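# Binders! What they are and why they don't let go

Quick one this week, kids. Wanda Stępień in our office was hunting for a page from August, and she found it in 63 seconds flat. How? Binders. So let's do binders.

## What's a binder anyway?

A binder is a cover that holds loose paper. Two big flat sides, front and back. One thin side in the middle. That thin side is the **spine**, same word as the bones down your back. Good name for it, it's the part that holds the rest up.

Inside there's metal. Rings, usually. They snap open, you drop your pages on, they snap shut. Your pages need holes first. Punch, punch, done.

Why not glue the pages, like a book? Well, a book is finished. A binder isn't. You can take page 7 out, fix it, put it back. Add ten more. Swap them all around. Try that with a library book and you'll be in trouble.

## The hole on the back

Look at a fat binder standing on a shelf. Lots of them have a round hole in the spine, right through. Kids ask me about this one all the time.

It's for your finger! Binders get squashed in tight on a shelf. No room to grab the sides. So you poke a finger in the hole and pull. Out it slides. A hole that works like a handle.

Near the hole there's often a place for a label. You write what's inside. "Bills." "Math." "Dinosaurs, mostly." When the binder stands up on the shelf the spine is the only bit you can see, so thats where the name goes.

## Where do they live?

In a cabinet, if you're lucky. A cabinet is a cupboard with doors, and the doors keep the dust off. Some have a flat top too, wide enough to put things down on. Handy. You pull your binder out, plop it on top, look up your page. No walking back to your desk with your arms full.

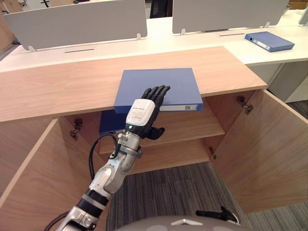 *A blue binder on top of a cabinet, doors open. Find the little round finger hole in the spine!*

Now the doors. How do they swing without falling off? **Hinges.** A hinge is a joint, like your elbow. One half is fixed to the door, one half to the cabinet, and the middle bends. Some hinges sit on the outside where you can see them. Others are hidden, tucked inside, so you only spot the metal when the door is open. Those are called concealed hinges. Concealed just means hidden.

Go look at your kitchen cupboards. Open one, peek at the inside wall. Metal bit? That's it. (Watch your fingers when you close it.)

## How much fits?

Depends how fat the binder is! Olga Carvalho does the filing here and she has a favorite, a big old thing from a company called Guvano. She stuffed 800 sheets in it once. The rings wouldn't close. She sat on it. The rings still wouldn't close. So, less than 800.

All her binders together hold 1,430 pages. She knows becuase she numbered every one in pencil, in the corner, one rainy week.

## Keeping them tidy

Some words you'll hear:

- **File** – to put a paper where it belongs. Also the paper's home. Same word, two jobs.
- **Divider** – a stiff sheet with a tab sticking out, so you can jump to the right part.
- **Archive** – old stuff you keep just in case.

And a few tricks. Stand binders up, spine facing out. Same kind of thing on the same shelf. Heavy ones go down low. Put it back when you're done!!

## Try it

Make a tiny one. You need:

1. An old cereal box
2. Paper
3. A hole punch
4. String

Cut two squares of card, both the same size. Cut paper to match. Punch two holes down one side of everything, card too, and make sure they line up. String through, tie loosely so the pages can turn. Ask a grownup to help with the cutting if the card is tough.

Write a name on it. Mine says LASTORA, that's a country I made up when I was nine, and it has all my maps in it. There's a river called Zikum. Still adding pages.

Next time: staplers, and why they jam.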